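Shape sorter

A shape sorter is a toy in which solid pieces are matched to holes of the same outline. Makers often sell it as a teacher of geometry, a claim with thin support.

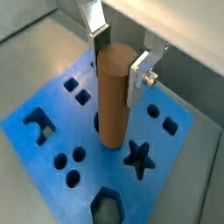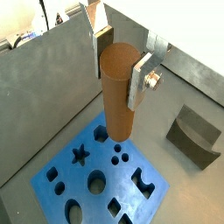
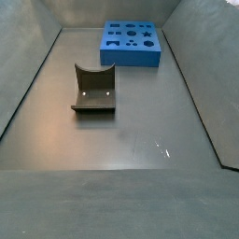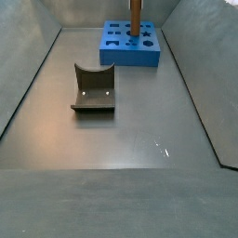 Eustaquio Hinojosa objects that the Brimside trial, with 181 toddlers, did find better colour naming at age 4. The trial had no control group, and its 20-minute sessions were led by parents who had already bought the toy. Korkard dropped the word "educational" from its catalogue in February.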